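9. Wiping down the rounded and pale-coloured things

Welcome to the part of the Budiscombe house guide that most people skip and then come back to on their last morning, usually with a damp cloth already in one hand. It covers anything in the house with a smooth, curved, light-coloured outside: domes, lids, covers, collars, and all the knobs and grooves that go with them. The flat surfaces (worktops, shelves, the big table) are in section 8 and are much less trouble.

Please read the whole section through once before you begin, even if you have cleaned a great many things in your life. Pale curved surfaces have their own ways, and the commonest complaint Misaki Higuchi hears from guests is that they wiped something thoroughly and it looked worse than when they started. There is usually a simple cause for that, and we will come to it.

9.1 What you will need

The cleaning box lives under the stairs. From it, take:

– 2 soft cloths, one to use damp and one to keep dry
– the small bowl
– the washing-up liquid
– a handful of cotton buds
– the soft brush with the short handle (the old toothbrush will do just as well if the brush has wandered off)

The large refill bottle holds 820 ml and is rather heavy when full, so do pour from it at the sink and leave it there. If it is nearly empty, a note on the hall pad is all we need.

Caution: anything with a plug must be switched off, unplugged and left to cool before you put a cloth anywhere near it. If you are not sure whether it has cooled, have another cup of tea and try again afterwards.

Caution: no bleach, scouring powder or the green side of a sponge on anything in this section, please. Fine scratches on a pale surface hold the dirt, and there is no getting it back out.

9.2 Preparing the water

1. Put 200 ml of warm water in the bowl.
2. Add a single drop of washing-up liquid. It will look like far too little, and it is enough.
3. Dip the first cloth and wring it out hard, until you can squeeze it over the sink and nothing drips.

Note: too much soap is the cause of the complaint mentioned earlier. It dries into a cloudy film that shows up beautifully on cream and ivory, and people then add more soap to get rid of it.

9.3 Finding the marks

Before wiping, spend a moment looking at the surface from a few different places. On a rounded shape the brightest part can wash out almost to white, so that marks near it are hard to see, while shading lower down can easily be taken for a stain. Toshio Furukawa once gave a whole Saturday morning to a patch that went away when he opened the curtains, and he has been very good about our mentioning it here.

Move the lamp, or move yourself. If a blotch moves too, it is only shade and you may leave it in peace. If it stays where it is, treat it as a mark and carry on to 9.4.
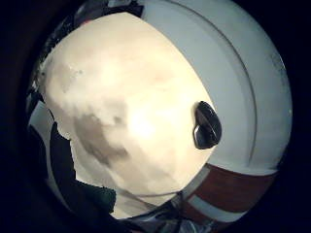

Page last changed: September, by T. Hoshino

The places to take most care over are the mottled grey-brown patches on the cream, the small speckles further up, and the join where the cream meets the white with the glossy black knob set beside it. On the white, look along the thin curved groove and then at the outer part, where there are faint scuffs and small dark specks.

9.4 Cleaning the dome

1. Start at the highest point and work downwards, following the curve. Long, light strokes are best – small circles tend to leave small circles.
2. Turn the cloth to a clean side as soon as the first one looks grey.
3. For a patch that stays put, lay the damp cloth over it for a minute, lift it, and wipe once more.
4. Go over everything with the dry cloth before you stop for any reason at all, including the telephone.

Note: if a patch is still there after two goes, leave it. Some marks on older things are in the surface and will outlast every one of us, and we would far sooner have a mottled dome than one with the finish rubbed off.

9.5 Knobs and small grips

A shiny black knob shows every fingerprint, so do it last, with a barely damp corner of the cloth. Go along the raised ridge first, then the lower rim, and finish with the dry cloth.

Caution: do not turn, pull or press a knob to get at the part behind it. Run a cotton bud around the edge instead.

9.6 Grooves, seams and collars

1. Brush along the groove dry, in one direction, from the top to the bottom.
2. Follow the same line with a damp cotton bud, changing it when it picks up colour.
3. Wipe the collar on both sides of the groove.
4. Try the scuffs once, gently. Dark specks that do not lift with the cloth should not be picked at with a fingernail.

9.7 Coloured bands and stripes

Where red-brown and white run side by side, wipe along the stripe and never across it, and use a fresh part of the cloth for the white. Test the red-brown first in a spot that does not show. If any colour comes off on the cloth, stop there, dry it, and let Riku Yagi know.

9.8 When you have finished

Rinse both cloths and hang them over the rail by the back door. Empty the bowl into the sink, put the brush back with its bristles upwards, and return the box to its place under the stairs. Used cotton buds go in the general waste.

For anything loose, cracked or wobbly, please leave it exactly as it is and write it on the hall pad, with the name of the room. Itsuki Kobori reads the pad every Saturday and brings his tools with him.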